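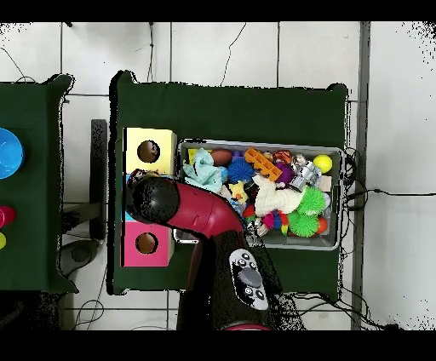

Fragen und Antworten zum Sortierplatz mit Roboterarm
Stand: Januar. Wird ergänzt, wenn neue Fragen kommen. Bitte erst hier lesen, dann anrufen.

Worum geht es überhaupt?
Um die Rückläufer aus dem Spielzeugverleih. Bisher sortiert die Frühschicht alles von Hand: Bälle, Plüsch, Bausteine, Kleinkram. Seit Januar läuft bei Avberg in Halle 2 ein Platz, an dem ein Arm einen Teil davon übernimmt. Projektname Plorkus. Name kommt nicht von uns.

Was macht der Arm, was machen wir?
Arm: greift einzelne Teile aus der grauen Wanne und legt sie in die farbigen Boxen. Gelb, Hellblau, Pink, alle mit runder Öffnung oben.
Ihr: Wannen bereitstellen, Boxen leeren, Teile prüfen, Reinigung, Verpackung. Und alles, was der Arm liegen lässt.

Was lässt er liegen?
Kommt drauf an. Stachelbälle gehen meistens. Plüsch ist schwierig, vor allem wenn er quer über anderen Sachen liegt — dann bitte von Hand rausnehmen, aber erst nach Stopp (siehe unten). Kleine Bruchstücke zwischen den großen Teilen bleiben fast immer liegen. Grössere Sachen, die nicht durch die Öffnung passen, kommen vorher raus.

Fallen Stellen weg?
Nein. Schriftlich zugesagt, gilt für alle 14 Leute der Frühschicht, auch für die mit befristetem Vertrag bis zu dessen Ende. Über Verlängerungen wird wie bisher einzeln entschieden. Mehr kann ich dazu grade nicht schreiben, bei Fragen zum eigenen Vertrag bitte direkt an Zuweira Kwofie.

Ändert sich mein Lohn?
Nein. Wer die Einweisung gemacht hat und den Platz betreut, bekommt die Zulage für Anlagenbetreuung, gleiche Höhe wie an der Waschstrasse. Wird mit der Schichtabrechnung gezahlt, kein Extra-Antrag.

Muss ich da mitmachen?
Im ersten halben Jahr nicht. Wer lieber in der Handsortierung bleibt, bleibt. Nachteile gibt es dadurch keine. Danach setzen wir uns nochmal zusammen.

Wie lange dauert die Einweisung?
Zwei Vormittage. Erster Vormittag Sicherheit und Bedienfeld am Arm, zweiter Vormittag mitlaufen. Macht Zoltán Gulyás, auf Wunsch auch auf Englisch mit Kenneth Sarmiento. Liste hängt am Schichtbüro.

Ich habe in der Einweisung was nicht verstanden. Und jetzt?
Nochmal kommen. Kein Problem, wird nicht notiert.

Darf ich in die Wanne greifen, wenn der Arm läuft?
Nein. Auch nicht kurz. Stopp drücken, warten bis er steht, dann greifen. Danach freigeben. Gilt auch für den Nebentisch, wenn der Arm in die Richtung geschwenkt ist.

Was ist mit den Kabeln am Boden?
Bekannt. Wurde mehrfach gemeldet, von der Tischseite her und links unter den Tischen auch. Kabelkanal ist bei Nomorel bestellt. Bis dahin: nicht mit dem Rollwagen drüber, nichts selber umstecken, Füsse heben.

Wird meine Arbeit mitgezählt?
Der Arm zählt, was er selber ablegt. Im Probelauf waren es an einem Vormittag 223 Teile, davon mussten 111 nochmal angefasst werden, weil falsche Box oder danebengefallen. So viel zum Thema Tempo. Wer wann am Platz steht, wird nicht gespeichert, das ist mit dem Betriebsrat so geregelt. Ansprechpartnerin dort: Noémie Collet.

Nimmt die Kamera uns auf?
Sie ist auf die Tische gerichtet, Hände und Unterarme können beim Befüllen im Bild sein. Gesichter nicht, ausser jemand beugt sich ganz drüber. Bilder werden nach 14 Tagen gelöscht.

Wird die Arbeit nicht langweiliger, nur noch Boxen leeren?
Die Sorge kam oft. Deshalb Wechsel nach 2 Stunden, Platz gegen Prüfung oder Verpackung. Wer merkt, dass der Wechsel in der Praxis nicht stattfindet, bitte gleich melden und nicht erst im nächsten Schichtgespräch.

Arm bleibt stehen, was tun?
Stopp drücken, Wanne so lassen wie sie ist, Jamie Rudd anrufen. Nicht rütteln. Nach 14 Uhr ist Jamie nicht mehr da, dann die Hotline von Aidoo, Nummer klebt am Tisch. In der Zwischnzeit von Hand weitersortieren.

Wer entscheidet, ob der Platz bleibt?
Die Hallenleitung zusammen mit dem Betriebsrat, nach dem Probehalbjahr. Rückmeldungen von der Schicht gehen da mit rein, Zettel in den Kasten oder mündlich an Noémie.

Kommt noch ein zweiter Arm?
Stand jetzt nicht geplant.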